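Privovmont Shag Area Rug – Light Gray

Sedora Home / Floors / Area Rugs / Shag and High Pile
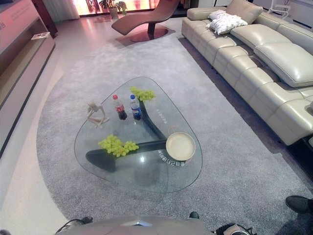 The Privovmont is a deep-pile shag rug made for living rooms, bedrooms and dens. It is machine tufted from polyester yarn with a soft, slightly uneven surface, and it is sold in one color, light gray. We have carried it since 2019 and it remains our best-selling shag.

Price: from $299
Ships in: three to five business days
Returns: accepted within 30 days, see below

Overview

Shag rugs come in a wide range of pile heights, and the height makes more difference to daily use than the color or the shape. The Privovmont sits in the middle. It is deep enough to feel soft under bare feet and to hide minor seams or dips in the floor, but short enough that an ordinary upright vacuum with an adjustable head can cross it without stalling. If you want something you sink into, look at the Jiklow instead. If you have a robot-free, low-effort cleaning routine in mind and vacuum no more than once a month, a flat weave will suit you better than either one.The yarn is a blend of two thicknesses. The thicker strands hold the pile up and the thinner ones fill in between them, so the backing does not show when the rug bends over a threshold or a floor vent. The color is solid, but the strands catch light at different angles and the rug will look paler from one side of the room than from the other. Try it both ways around before you put the furniture back.

Specifications

Construction: machine tufted
Pile material: 100% polyester
Backing: cotton canvas with a latex layer
Pile height: 1.5 inches
Color: light gray
Edge: turned and glued, no fringe
Use: indoor, dry rooms only
Radiant floor heating: suitable up to 80 degrees F at the floor surface
Rug pad: not included

Sizes and shapes

Rectangle, 5 x 8 feet – $299
Rectangle, 8 x 10 feet – $549
Rectangle, 9 x 12 feet – $699
Round, 6 feet – $329
Round, 8 feet – $499
Curved edge, 6 x 9 feet – $459

Sizes are measured across the backing. The pile leans out past the backing on every side, so the rug will look a little larger on the floor than the listed size. Allow for this if you are fitting it between built-ins or close to a door. Finished rugs can vary from the listed size by up to 2 inches in either direction.

The curved edge version has no straight sides. It works best where the furniture is not lined up against the walls, or under a coffee table with a round or triangular top. Customers sometimes ask us to cut a rectangle to a curve. We do not offer this, and cutting the rug at home will void the warranty.

Choosing a size

Measure the seating area and leave out the rest of the room. For a sofa and two chairs, the front legs of each piece should rest on the rug by at least 6 inches. In most living rooms this means an 8 x 10. The 5 x 8 is meant for smaller rooms, for the side of a bed, or for a coffee table with the seating placed off the rug.

A simple way to check is to mark the size on the floor with painter's tape and leave it down for a day or two. Open every door in the room while the tape is in place. The pile needs 1.5 inches of clearance plus the thickness of the pad, and many interior doors do not have it.

Unpacking

The rug ships rolled in plastic. The 9 x 12 is heavy and should be carried by two people. Cut the plastic along the end of the roll, away from the pile, and unroll the rug face up on a clean floor.

It will have creases, and the pile will be pressed flat in bands. Both come out with time. Vacuum it once on the highest setting, then brush the flattened areas with your hand against the lean of the pile. Stubborn corners can be rolled the opposite way for an hour. Do not iron the rug or use a steamer on it, as heat will melt the tips of the yarn.

There may be a light smell from the latex for the first few days. Open a window and it will fade.

Rug pad

We recommend a pad on all hard floors. The Beltrán felt pad is cut 2 inches smaller than each rug on this page and can be added at checkout. A pad keeps the rug from creeping and protects the latex from wear. On carpet, use a thin pad made for that purpose or no pad at all. Avoid plain rubber or vinyl pads on finished wood, where they can leave a stain.

Care

Vacuum once a week with suction only. Turn off the beater bar, or raise it to the highest setting if it cannot be turned off. A rotating brush set too low will pull and tangle the strands. Go slowly and work in two directions.

Every three months, take the rug outside and shake it, or turn it over and vacuum the back. Grit that settles at the base of the pile wears the yarn from below.

Rotate the rug twice a year. Move heavy furniture a few inches at the same time so the legs do not leave permanent dents. Dents can usually be raised with a little cold water and a coarse comb.

Some shedding is normal for the first month. If a single strand sticks up above the rest, trim it with scissors. Do not pull it.

Spills

Blot right away with a white cloth, working from the outside in. Do not rub. Follow with a small amount of cool water and a drop of clear dish soap, blot again, then rinse with plain water and blot dry. Stand the wet area up off the floor if you can, or slide a dry towel under it.

Cola, coffee and juice come out well if they are caught early. Sugar left in the pile will go sticky and collect dirt, so rinse twice. Red wine and turmeric may leave a mark on a color this light. For crushed fruit or food, lift off the solids with a spoon before you reach for the cloth.

For a full cleaning, use a professional service that handles synthetic shag. The rug is not machine washable in any size.

Wear testing

The Privovmont was tested to 3,000 cycles on a foot-traffic drum, with no visible loss of pile. It is rated for normal household use. We do not recommend it for stairs, entryways, kitchens or under dining chairs.

Warranty

Sedora covers the backing and the edge for 12 months from delivery. The warranty does not cover shedding, fading from direct sun, furniture dents, pet damage or changes in pile direction.

Shipping and returns

Ground shipping is free within the lower 48 states. Rugs can be returned within 30 days if they are clean and unused. Roll the rug with the pile facing in and wrap it in plastic before pickup. A return fee of $45 applies to the 8 x 10 and the 9 x 12. There is no fee on the other sizes.

Related products

Jiklow Extra Deep Shag – 2.5 inch pile, cream or charcoal
Beltrán Felt Rug Pad – all sizes
Sedora Flat Weave – 13 colors

Prices and availability last updated August 27, 2026.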